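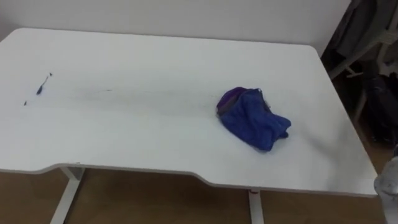

모르코라(Morkora)는 전자음악을 파는 작은 레코드 가게이자 레이블입니다. 테크노, 더브, 앰비언트, 그리고 어디에 꽂아야 할지 아직도 못 정한 음반들을 다룹니다. 처음에는 모히트 라나(Mohit Rana)가 자기 방에서 중고 12인치를 우편으로 보내던 일이었어요. 주문서 뒷면에 감상을 길게 적어 넣었더니 답장이 오기 시작했고, 그 답장을 가장 길게 쓴 사람이 에이바 오 두빌(Éabha Ó Dubhghaill)이었습니다. 지금은 둘이서 가게와 레이블을 같이 꾸립니다.

모히트는 음반을 들여오고 소개글을 씁니다. 킥이 두 마디 늦게 들어온다거나 B면 끝에 녹음기 잡음이 남아 있다거나, 그런 얘기를 쓸 때 제일 신나 합니다. 에이바는 마스터링과 커팅 일정을 맡고, 테스트 프레싱이 도착하면 그날은 다른 일을 안 합니다(전화도 잘 안 받습니다!).

레이블에서는 지금까지 음반 47장을 냈습니다. 첫 음반은 코론(Koron)의 네 곡짜리 EP였는데, 느리고 축축한 드럼 위로 라디오 잡음 같은 소리가 계속 떠다니는 판이에요. 지금 들어도 정말 좋습니다. 렌데오(Lendeo)의 라이브 녹음은 편집 없이 59분을 통째로 카세트에 담았고, 중간에 한 번 뒤집어야 합니다. 뒤집는 자리는 에이바가 사흘을 고민해서 정했습니다.

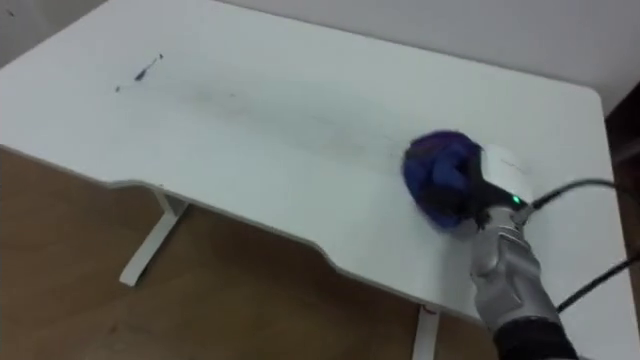
데모는 언제나 받습니다. 장르는 따지지 않지만 링크 하나에 세 곡 이하로 부탁드려요. 보내 주신 곡은 둘 다 끝까지 듣고, 답장은 조금 늦더라도 꼭 드립니다. 작년 7월에는 한 달 동안 데모가 133개나 들어와서 한동안 밥 먹을 때도, 청소할 때도 데모만 들었네요. 그중에서 나온 음반이 샤르바트(Charvát)의 첫 앨범입니다. 모듈러 신스와 낡은 풍금으로 만든 여덟 곡인데, 마지막 곡은 꼭 크게 틀어 보세요!

가게에는 청음용 턴테이블이 두 대 있고, 비닐을 뜯은 판이라면 뭐든 올려 보셔도 됩니다. 뜯지 않은 판도 물어보시면 대개는 뜯어 드립니다. 한 달에 한 번은 문을 닫은 뒤에 감상회를 엽니다. 자리는 15석이고 예약은 메일로만 받습니다. 음반 한 장을 처음부터 끝까지 듣고, 차를 마시고, 이야기하고 싶은 분은 남아서 이야기합니다.

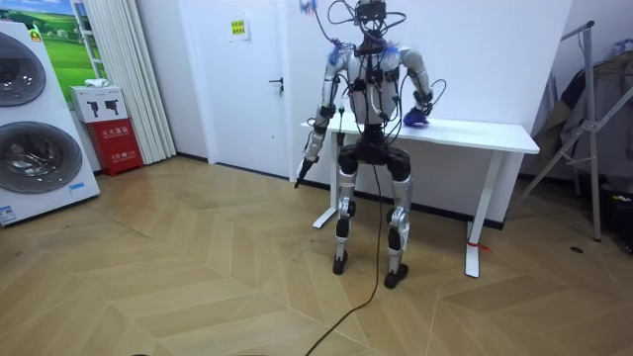

흰 책상 앞에 선 휴머노이드 로봇

우편 주문은 평일에 포장해서 보냅니다. 해외 배송도 하고, 모서리가 눌린 채 도착한 음반은 사진과 함께 알려 주시면 바꿔 드립니다. 절판된 음반을 찾고 계시면 제목만이라도 적어 보내 주세요. 창고를 뒤지는 일은 모히트가 아주 좋아합니다.

마지막 수정: 2025-02-26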